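关于我们

Elik 是一个面向独立创作者的在线社区平台，提供论坛托管、成员档案、内容审核和活动日程四项基础服务。平台由 Halvard Dahlgren 与 Valquíria Godoy 创建，现有 16 名全职员工，办公地点设在 Wurkgate。

平台沿革

Elik 的前身是一个邮件列表，归档文件至今保留在旧服务器上，只读，可按主题检索。列表迁移为论坛时，共导入 1843 条主题帖，原有的回复层级和发帖时间未作改动。附件中无法识别编码的部分单独存放，成员可向技术组申请调取。

论坛程序最初采用开源版本，后由 Theda Oltmanns 带领的技术组重写了权限模块和通知模块。重写后的版本内部代号为 Oyelaran，目前所有新建分区均在该版本上运行。旧分区按申请顺序迁移，迁移期间分区只读，版主会提前收到书面通知。

成员与等级

注册成员分为普通成员、撰稿成员和版主三级。等级只决定操作权限，不影响帖子的排序。撰稿成员可以发布长文、建立系列目录，并可为自己的主题指定一名协作编辑。申请撰稿成员须提交一篇不少于 1000 字的原创文章，由两名版主分别审阅；意见不一致时，交 Carola Wendt 主管的内容组裁定。

版主任期一年，可以连任。每年 9 月公布空缺分区名单，候选人须在该分区有连续半年的发帖记录。版主不领取报酬，平台承担其参加年度会议的交通和住宿费用。

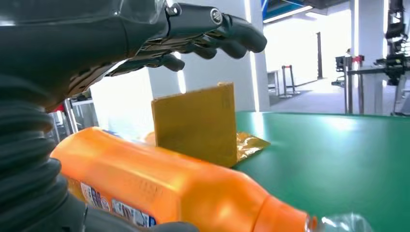 内容审核

审核采用先发后审的方式。收到举报后，系统将帖子列入待处理队列，由当值版主查看上下文，再选择保留、折叠或移除。移除操作必须填写理由，理由对发帖人可见。发帖人可申诉一次，申诉由未参与原处理的人员负责。

单个主题的回复超过 600 条时自动锁定，成员可另开新主题续接，系统会在两个主题之间建立双向链接。签名档、头像和个人简介适用与正文相同的规则。

数据与隐私

平台不出售成员数据，不投放定向广告。登录日志按固定周期清除，备份文件加密后存放于 Dirkgate 机房。成员注销账号时，可选择保留帖子并匿名显示，或一并删除。被他人引用的段落不随原帖删除，引用处的署名改为“已注销成员”。

经费来源

运营经费来自分区托管费和成员自愿订阅。订阅成员可使用更大的附件空间和自定义分区样式，在审核、申诉和版主选任中不享有优先权。年度收支表在公告区发布，由 Danilo Saludo 负责编制和答疑。

联系方式

一般咨询请使用站内信，收件人填写“服务台”。版权投诉须附权利证明和涉及帖子的链接，材料不全的不予受理。媒体采访和合作事宜请寄信至 Wurkgate 办公室，信封注明“对外联络”。

本页更新于 2024 年 12 月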